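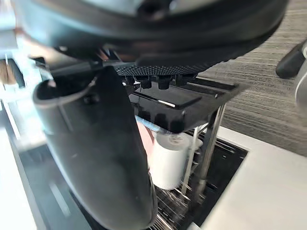 Fri 21 February

Glue line trials, Stadomari batch. Cleiton cut the last of the spotted gum offcuts yesterday and we got them clamped before lunch. Same hide glue as November, soaked overnight, strained once.

Board A: open time too long, skin forming at the far end. Redid that end with a warmed caul.
Board B: fine. Squeeze-out even along both edges.
Board C: sized the end grain first with thinned glue. Left in clamps over the weekend.

Aaliyah weighed the remaining dry glue at 537 g. Siqueira only sell it in 1000 g tubs, so order two and split the cost with Nivaldo's bench.

Moisture meter is reading high on everything, including the reference block. Changed the battery, no difference. Ademir thinks the pins are bent. Use the old meter until he has had a look, and write down which one you used.

Colour of the 2000 grit test piece is darker than I'd like. Could be the oil. Try one without.

To do Monday: unclamp C, plane A, find the lid for the glue pot.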